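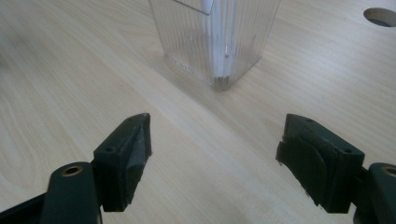

Rarkdale School of Hospitality
Programme Advisory Board
Minutes of the meeting held on 15 August 2023

Present: Zerrin Kaplan (Chair), Parveen Sivakumar, Zübeyde Gezer, Asanka Cassim
Apologies: Iresha Cassim

1. Previous minutes
The minutes of the April meeting were accepted as circulated. Moved P. Sivakumar, seconded Z. Gezer.

2. Industry placements
Ms Sivakumar tabled the placement report. Students enrolled in the diploma completed 467 shifts in the first semester, the majority at the Saha and Jevness hotels. Jevness has asked that front office students be rostered for blocks of eight weeks in place of single days. Members supported the request in principle, subject to the timetable for the food safety unit.
Action: P. Sivakumar to confirm block dates with Jevness.

3. Training restaurant
Mr Cassim reported that the revised lunch service had opened to the public. Bookings are still taken by telephone and the Board discussed moving to the Skudia reservation system, already used by second-year students in class. Ms Gezer asked whether walk-in guests could be entered on the same system — Mr Cassim undertook to enquire.
Action: A. Cassim.

4. Student travel grant
The Board approved a grant of $700 towards travel to the regional cookery competition. Carried.

5. Curriculum review
Deferred in the absence of Ms Cassim. Written comments on the draft beverage service unit should reach her before the next meeting.

6. Other business
Ms Gezer noted that the uniform supplier's catalogue had been updated and that copies were held at the front office.

The Chair closed the meeting at 4.40 pm.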